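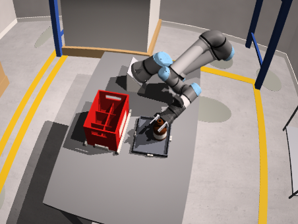
Barcode placement on multi-part kits has become a problem for us after the move to Flistura, and I would like to know how other libraries handle it. Under the old system every kit had a single item record, and the barcode went on the lid of the case. Flistura lets you attach component records to a parent item, so head office now wants each component labelled separately. That is fine for books and flat cards. Small containers are harder. A bottle like the brown one, with a white band round its lower half, has no flat face, and a barcode laid horizontally on that band bends away from the scanner at both ends. Our desk scanners are plain laser models and will not read it. The kits in question are the 80 science and craft kits that go out to schools and families from Gultunley. Do you label the components, or only the parent?
Posted by shelfmark_gultunley, Jan 12, 2026

Wilmer Correa
Turn the barcode through a right angle so the bars stack up the side of the bottle like rungs on a ladder. The curve then shortens each bar a little but does not change the spacing between them, and spacing is what the scanner measures. We did this at Tavholm with craft paint pots and they read on the first pass. Keep the label narrow and leave the blank margin at both ends.

shelfmark_gultunley
Thanks. Rotating it leaves less height than I would like. Our numbers have a branch prefix, and the printed code is longer than the band is tall. Can the prefix be dropped for components only?

Wilmer Correa
Yes, if your barcode mask allows a second pattern. It is under item settings, then number formats. Add the short pattern below the long one. If you put it first, the long codes are truncated when they are scanned and you get "item not found" on everything.

quiet_zone
I would not label the components at all. What do you gain? If a pot goes missing you write it in the item note and charge the replacement cost. Component records double the work at the returns desk, and the public catalogue shows every part as a separate copy unless you suppress them. Put a contents list inside the lid and check against that. A tray or an open crate on the returns table will do more for you than any number of records.

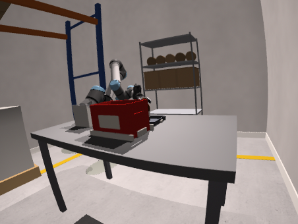
Orlando Cusi
Disagree with the last post. The item note is free text, it is not reportable, and it gets overwritten when someone adds a new note. We had two kits where the same part was charged to consecutive borrowers for exactly that reason. Component records keep a loan history. Suppressing them from the public catalogue is a tick box on the template, and it takes effect at the next index run.

quiet_zone
It is a tick box if you have your own template. Shared templates are locked for branches in our consortium, and a request to change one goes in a queue. Ours was raised in November and is still open. As for overwriting, that is a training matter. Notes should be appended with initials.

Orlando Cusi
They should be. In practice they are not. If your template is locked, you can suppress by location instead. Create a location called Kit Parts, mark it staff only, and assign the components there. No template change needed.

shelfmark_gultunley
The location method works on our test system. The parent still shows as one copy, and the parts are hidden from public search but appear for staff. Two points for anyone trying it. The holds queue ignores the staff only setting, so you also need to set the parts to not holdable. And the self-service machines ask for every part before they will discharge the parent, so a family returning a kit gets a screen of prompts. I have not found a way round the second one.
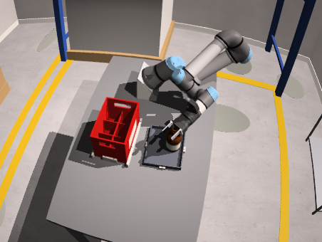

londoño_branch
Set the parent to "staff return only" and the machine will refuse the kit with a message sending people to the desk. That is what Londoño does. The message text can be edited but is limited to a single line.

quiet_zone
Which brings every kit back to the desk, where someone opens it and checks the contents list. My original point.

londoño_branch
It does, but the desk would be checking it anyway. The difference is that the check is recorded against the part. We did eight kits first and left the others as they were until the missing parts report made sense. Start with the kits that lose the most pieces.

Wilmer Correa
One correction to my earlier post. The short pattern also has to be added to the offline circulation file, or the codes are rejected when the connection drops. It does not copy across from the main settings.

shelfmark_gultunley
Added, thanks. I will use short rotated codes on bottles and pots, full codes on the cases, and leave the loose cards unlabelled for now. Still looking for a label stock that survives wiping down, if anyone has a supplier.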